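5. Setting up the sorting trays

This section covers the tray station of the Grirniline tabletop sorting set. Complete section 4 (unpacking and checking the parts) before you start. The station uses two woven trays and one block for each tray. The remaining trays and blocks stay in the storage box until section 7.

5.1 Choosing the table

1. Use a flat table with a plain, light top. White is best. Dark trays are hard to tell apart from a dark or strongly grained surface.
2. Wipe the top with a damp cloth and let it dry fully. Woven trays take up water from the underside and may warp.
3. Remove tablecloths, mats and paper. Trays slide on loose material when a block is picked up.
4. Check that the table does not rock. If it does, shim the short leg before going further.

Note: Direct sun on the table produces hard shadows inside the trays and makes it difficult to judge block colors. Close the blinds or turn the table.

5.2 Placing the trays

1. Take two brown trays of the same shape. Do not pair a Grirniline tray with a tray from the older Cisatent set - the rims differ in height.
2. Inspect each rim and run a gloved finger along the braid. Trim any loose strand with scissors. Do not pull it, as this opens the weave.
3. Set the first tray on the table with the rim facing up.
4. Set the second tray beside it, long edge to long edge. Leave a narrow gap so that the table shows between the rims.
5. Press lightly on all four corners of each tray. If a corner lifts, turn the tray end for end and try again. A tray that still rocks should be set aside and flattened (see 9.2).

Caution: Do not stack trays with blocks in them. The floor of the upper tray will sag and the weave will mark the blocks.

5.3 Placing the blocks

1. Select one blue block and one red block of equal size.
2. Place the blue block in the near tray, flat on the floor of the tray and clear of the walls.
3. Place the red block in the far tray in the same manner.
4. Confirm that each tray holds a single block.

The floor of the tray is woven and therefore slightly uneven. A small tilt of the block is acceptable. If the block rocks when touched, move it a short distance until it sits firmly.

Note: The red shade leans slightly toward orange. Sets packed by Werner before July have a deeper red. Both shades may be used, but do not mix them on one table.

5.4 Checking the station

Look at the station from the user's seat and check the following:

- the trays lie side by side and do not touch
- both blocks can be seen without leaning forward
- no loose strands stand up from the rims
- nothing is stored under the trays

If a tray has been knocked out of place, lift out the block first, realign the tray, then put the block back. Sliding a loaded tray scratches the tabletop.

5.5 Care and spare parts

Dust the trays with a dry brush every 28 days. Crumbs and grit collect where the wall meets the floor; turn the tray over and tap it to clear them. Do not use furniture polish on the weave. Blocks may be wiped with mild soapy water and must be dry before they go back in a tray.

Replacement trays are ordered as part 469, replacement blocks as part 3100. Orders go to Palamarchuk, attention Assunta Pagano. State the block color on the order form - blocks ordered without a color are shipped blue.
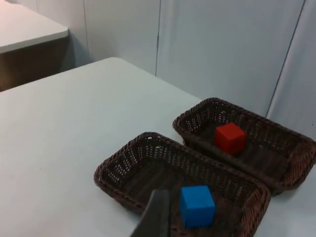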